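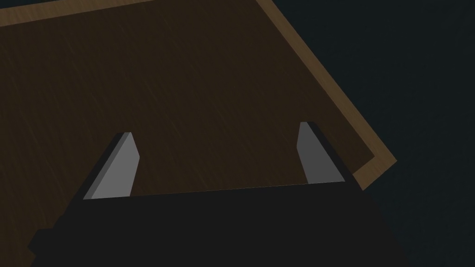
Figure 2. Simulated gripper over a dark wooden panel with lighter edging.

3.2 Recording protocol and channel layout

The impact library used in this work was recorded in a single building, a disused workshop hall that we refer to as Morkummont after the road it stands on. The hall has a concrete floor, brick walls on three sides and a sheet metal door on the fourth. We chose it for its low traffic noise in the evening and for its long, fairly even decay, which gave the distant channels a clear separation from the close ones. All sessions were held after 9 p.m., when the ventilation plant next door was switched off.

Each impact was captured on 6 channels. Two small-diaphragm condensers were placed close to the struck object, one on axis and one at a right angle to it. A spaced pair stood in the middle of the hall, and a single omnidirectional microphone was mounted near the metal door. The last channel was a contact microphone attached directly to the object with wax. Gains were set once per material group and then left alone, so that level differences between strikes inside a group are preserved in the files. They are not preserved between groups, and any comparison of loudness across groups has to use the calibration tone recorded at the start of each reel.

We use "reel" in the older sense of a continuous take. A reel contains the calibration tone, a spoken slate, up to 91 strikes and a stretch of room tone. Strikes were separated by a pause long enough for the tail to fall into the noise floor. This made for slow sessions, but it removed the need to splice tails by hand, a step that had caused audible errors in our earlier Ballard set. In that set, short pauses had left the onset of one event sitting on the decay of the one before it, and the repair left small dips in the low band that listeners picked out reliably.

3.3 Editing and labeling

Reels were cut automatically with an onset detector running on the contact channel, then checked by ear. The contact channel has almost no room sound, and its onsets are sharp enough that a fixed threshold was sufficient for wood, stone and metal. It was not sufficient for cloth and soft plastic. Those groups were cut by hand.

The cut points found on the contact channel were applied to all other channels without shifting them in time. The travel delay from the object to the distant microphones is therefore kept in the files. Users who want aligned channels can remove the delay with the offsets given in the session sheet, but we advise against this for the spaced pair - aligning it narrows the image and colors the first reflections.

Labels follow the Kneževič scheme with 2 changes. First, the field for striking force was replaced by a field for drop height, as we had no means of measuring force at the point of contact. Second, the free-text comment was split into one comment on the object and one on the take. Both changes were made after a trial in February, in which labelers working from the original scheme put remarks about handling noise and remarks about surface damage in the same field, and the two could not be searched apart.

Ognjen Vidmar carried out the first labeling pass on all material. A second pass was made on the wood and metal groups only. Where the passes disagreed, the take was played again over loudspeakers and the label settled between the labelers. Most disagreements concerned hollow wooden objects struck near a joint, where the sound has a short rattle that can be heard either as part of the object or as a fault in the mounting.

3.4 Filtering and delivery formats

No equalization or noise reduction was applied to the delivered files. A high-pass filter was considered for the distant channels, where slow pressure changes from the metal door produce energy below the range of interest. It was left out because the same range carries the body of the heavier stone impacts, and listeners in an informal test preferred the unfiltered version.

For the listening study in Section 4 we prepared a reduced set of 600 events, drawn evenly from the material groups and mixed down to stereo in Givico. The mix uses the close on-axis microphone and the spaced pair at fixed levels. The contact channel is not included in the stereo mix. It sounds dry and unnatural on its own, and even at a low level it pulls the apparent position of the source toward the listener. Channel levels, pan settings and the fade applied to the end of each event are listed in the appendix.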